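I have a strong opinion about storage bins, and the opinion is that most of us buy them too deep. A deep bin is where things go to be forgotten. I pulled one out of my hall closet in March and found four birthday candles, a glove and a phone charger for a phone I gave away years ago!

My friend Celina swears by the tall ones with lids (she has a whole wall of them, all labeled), and I get the appeal, I do. But give me a plain blue plastic bin with an open front, sitting right at the end of the work surface where my hand already is. 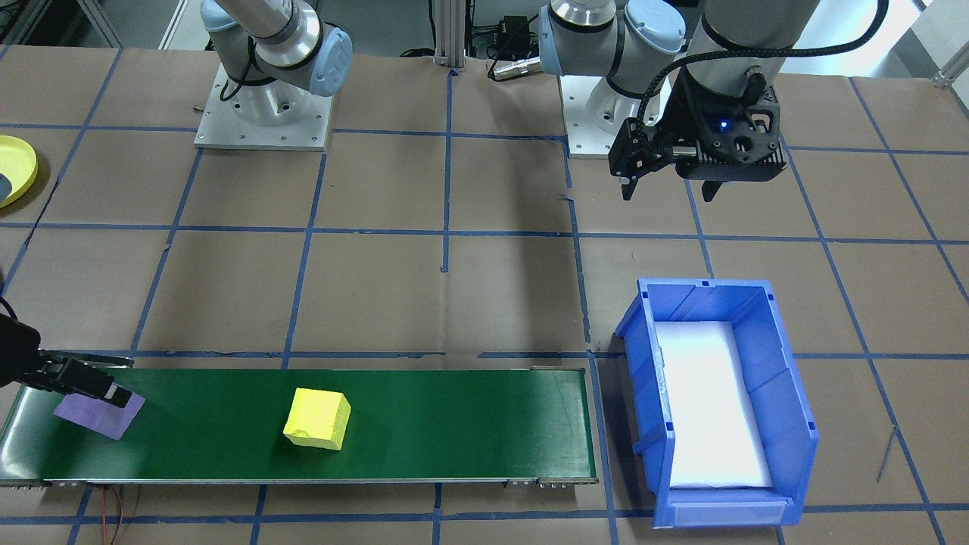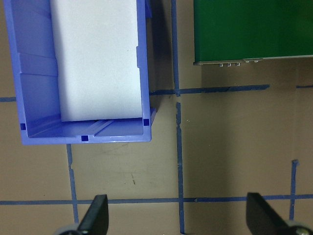

And please, one kind of thing per bin. Foam goes with foam, cloths go with cloths. I tried mixing for a while because it looked like less work, and all it got me was a Saturday spent digging for sponges. Celina says labels would have fixed that. Maybe, but I don't read labels when I'm in a hurry, I just look in and grab.

I paid 50 cents for my favorite bin at a yard sale, by the way, and it has outlasted every fancy basket in the house. I'd buy 40 more if I had the shelves.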